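Bread basket

A bread basket is a shallow container in which bread is brought to the table, kept on the table, and argued over at the table. The term covers the vessel, the contents, and by extension the first course of any meal at which nobody has yet ordered. In older household inventories it is listed with the linens and not with the dishes, a classification that has never been satisfactorily explained.

Form and materials

The most common type is woven from wicker, cane, or split willow, and is either round or oval. Round baskets suit rolls and buns. Oval baskets were developed for loaves and long rolls, which are nevertheless put in round baskets by most of the people who own both. Wire, silver, and pottery versions exist and are usually received as wedding presents.

The open weave lets steam escape from fresh bread, so that the crust stays crisp. It also lets crumbs escape, and these collect on the tablecloth in the outline of the base. A cloth napkin laid inside slows both processes. Whether the napkin should be folded over the top is a matter of regional custom and, in the town of Luditz, of some bitterness.

Contents

Almost any small bread may be served in a basket, but braided and twisted rolls are favored for display. The braid gives a roll high ridges, which brown first, and grooves, which stay pale. Bakers describe this contrast as the sign of a good oven. It can also be the sign of a baker who forgot to brush egg into the grooves, and the two are hard to tell apart once the roll has cooled.

The spindle shape, thick at the middle and narrow at both ends, is made by tapering the strands before braiding. The narrow ends bake faster and are eaten first, often on the way to the table.
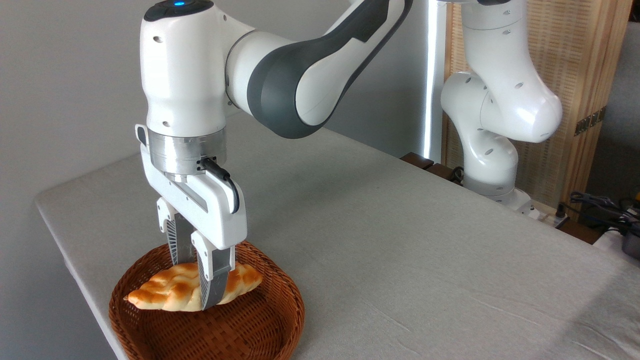

Braided roll held over a round wicker basket.

Imitation rolls are widely used in shop windows and showrooms, where real bread would have to be replaced every day or eaten by the staff. The writer Anas Ashour, whose handbook The Laid Table remains the standard work on the subject by virtue of being the only one, devotes 43 pages to bread and 2 to everything served after it. He advises glazing imitation rolls lightly, on the grounds that a high shine "fools the eye and insults the baker."

Arrangement

Two schools of arrangement are recognized. In the Jirus style, rolls are laid side by side with their ends pointing the same way, and the basket is considered full when the bottom can no longer be seen. In the Fawzy style, they are stacked in a loose heap with the best-looking roll on top. The Fawzy style holds more bread and looks more generous, until someone takes a roll from underneath.

A braided roll is lifted by its middle, where it is thickest. Lifting by one end is discouraged in both schools, as the strands may part.

Etiquette

A diner takes the roll he or she has touched. This rule is nearly universal and is the reason so many people study the basket at length before reaching. The Rirkness hotel once printed 77 rules for table service on the back of its menus, with bread accounting for most of them. Rule 2 forbade squeezing.

See also

Breadboard
Butter dish
Napkin folding
Wickerwork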